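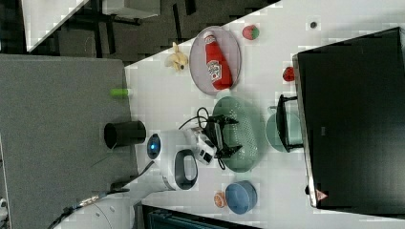
Unit 4. Sorting and Setting: Small Items on a Shared Tabletop

Course: Household Practice II, Sondham campus
Notes by Seema Pandey, revised February

4.1 Scope

Unit 3 dealt with storage: shelves, drawers, bins. This unit deals with the surface where items stay between storage and use. The practice set is play food and light kitchenware. Pieces of this size can be handled quickly and a full exercise fits in one session.

4.2 Terms

Carrier: any item that can hold another item. Plates, bowls, colanders and trays are carriers.
Load: any item that can be placed on or in a carrier.
Loose item: a load resting directly on the tabletop.
Fixed item: anything that stays where it is during the exercise, such as a monitor or a stand.
Margin: the strip along the table edge where nothing should be left at the end.

An item may be a carrier and a load at the same time. A bowl standing on a plate is the usual case. Record it once, as a load, and note what it holds.

4.3 Reading the starting state

Do not move anything until the starting state is written down. Work by carrier first, then by loose item, then by fixed item. In the tabletop at the head of these notes the carriers are an oval mauve-gray plate, a large oval green colander and a light teal bowl. The plate already has a load, a red ketchup bottle with a white cap, lying lengthwise. The toy banana and the toy strawberry are loose items. The banana is close to the table edge and is recorded as a margin item. The large black monitor is fixed, and so is the bracket-like stand that partly overlaps the bowl.

Small items that cannot be identified go in the list by color and shape only. The red round piece by the monitor may be a toy tomato or some other fruit; write "red, round, small" and leave the name open. Guessed names cause most of the mismatches between two students' sheets.

4.4 Orientation

Each elongated item gets an orientation code.

U – upright on its base
L – lying on its side
D – upside down

A bottle coded L takes up more of its carrier than a bottle coded U, and it can roll. On an oval plate, a bottle lying along the long axis leaves little usable space on either side. Treat the plate as full until the bottle has been set upright or moved off.

Round pieces get no code. Curved pieces such as the banana are coded L by default.

4.5 Order of work

1. Clear the margin. Move each margin item toward the middle of the table before anything else.
2. Free the carriers. Lift out any load that does not belong where it is.
3. Free blocked carriers. A bowl under a bracket or stand should be drawn out level, with one hand on the rim. Do not lift it until it is clear of the overhang.
4. Place fruit. Whole fruit goes in the colander if it is to be rinsed, otherwise in the bowl.
5. Place bottles. Condiments stand upright, off the plate, with the label to the front.
6. Set the plate last, once the space in front of the seat is open.

Steps 1 and 2 may be swapped if a margin item is light and the carrier load is unstable. Write the swap on the sheet.

4.6 Notes on the colander

The colander is the carrier most often misused. Its perforations run in rows across the surface, and small stems or leaf tips can catch in them. Place leafed pieces with the green end up. Do not use the colander as a holding place for bottles or utensils while other carriers are being cleared. Students trained on the older Boltine sheets will remember the opposite rule, which no longer applies.

4.7 Scoring

The exercise is marked out of 100.

Starting-state list: 40
Order of work: 30
Final placement: 30

A carrier missing from the list costs 10. An item given a guessed name costs five. Anything left in the margin at the end costs five, whatever its size.

4.8 Before the next session

Read the Skaltach reader, chapter on drying racks. Koen Martens takes the practical and will collect the starting-state sheets at the door. Use pencil. Sheets without orientation codes will be handed back unmarked.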